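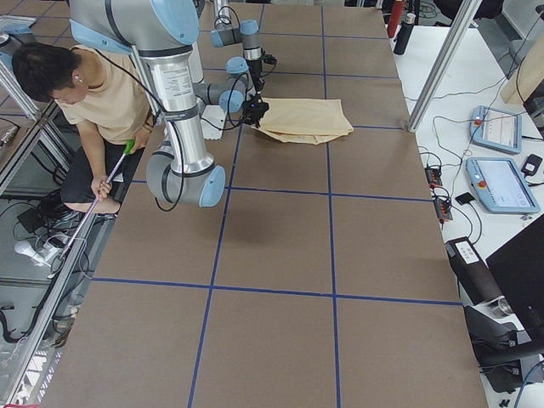

Notebook Recipes Dye Log Swaps Older Newer

November, Friday, Wulter room

Onion skins, second pot

Finally got the yellow I wanted! 457 g of dry skins this time, all from the Rurkthorpe market sacks, soaked overnight with the lid on. The first pot went brown on me and I'm now pretty sure it was the simmer – I let it run too hard while I was on the phone. Kept it low today and the liquor came out a lovely clear amber.

Alum at the usual strength, wool skeins in first, then the cotton strips. Wool grabbed color within minutes. Cotton is slower and paler, as ever, but so much more even than last month. 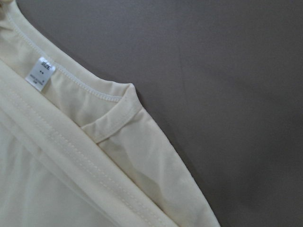

Cream knit, label at the neck.

Buppha Wiriya wants to try the same bath with soy milk as a binder on the cotton. Yes please! She did this at Siriwan and her swatches are gorgeous, really deep for a plant dye. Need 11 more test strips cut before then, same weight of cloth for all of them.

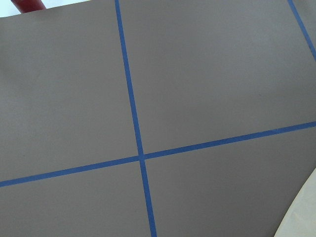 Iron afterbath

1000 ml jar of iron water, added a spoonful at a time. Two minutes was plenty. The yellow slid to a mossy olive that I love (Mutetti green, we're calling it). Left one skein in longer and it feels a bit harsh, so don't do that again. 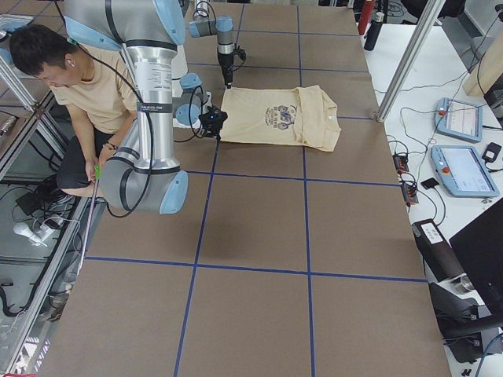 Tee with the printed front, on the brown paper.

To do: lightfast test in the south window, half of each strip covered with card. Rinse the iron pot separately and label it. Ask Buppha how long she soaks the beans.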